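Nirstead Writing Table, White

The Nirstead Writing Table is supplied by Baumgart for offices, reading rooms and shared study areas. It belongs to the Uleck series and may be ordered singly or in sets of 3. The rectangular top is finished in white on all sides, so that the table can stand against a wall or in the open floor.

The top is delivered fully assembled. The legs are packed separately and are attached with the hardware provided – no special tools are required. Two people should be present when the table is turned upright. Leveling feet are fitted as standard and adjust for uneven floors.
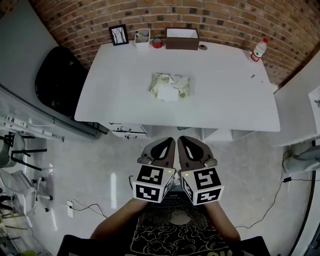 White rectangular table with desk accessories. Accessories are not included.

Care and cleaning

Wipe the surface with a soft, damp cloth and dry it at once. Abrasive pads, bleach and solvent cleaners will dull the finish and are not covered by the warranty. Marks left by ink should be treated the same day with a mild soap solution.

Ordering and delivery

Orders are shipped from the Stullport warehouse within 9 working days. Unused tables may be returned within 30 days in the original packaging. The warranty period is 2 years from the date of delivery and applies to the top, the legs and all fittings.

Institutional customers who require a written quotation – including schools and public libraries – should contact Przemysław Bielecka, Contract Sales, Baumgart.

Product information last revised March 14, 2026.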